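Review: Ponitz Roll Call, desktop version 4
February 20, 2022

Ponitz Roll Call is a search tool for regional assembly records. It stores floor votes, oath dates, party changes and coalition agreements, and lets the user sort them by member or by bill. I tested it for 7 days on the records of the Ultalska assembly.

Setup took one download and a license key. The Ultalska file holds 209 bills from the current term. Searching by bill number is fast. Searching by subject is weaker: "land transfer" and "transfer of land" return different lists, and the manual does not mention this. 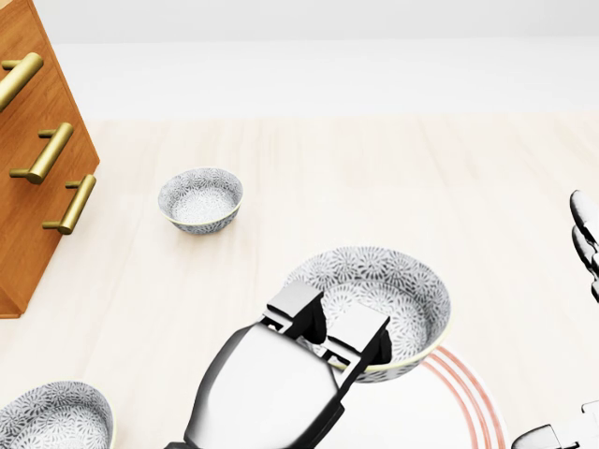

Coalition tracking is the main reason to buy it. When a member leaves one party for another, earlier votes stay under the old party and later votes move to the new one. The Moussa package I used before moved everything, which made old majorities look wrong.

Export is limited to 300 rows per file. Abstentions and absences share one column, so a walkout on a confidence vote can't be separated from a formal abstention without checking the printed minutes.

The Flatamska assembly file is sold separately and is due in March. I would wait for it if you compare regions. For Ultalska alone, the current version is usable.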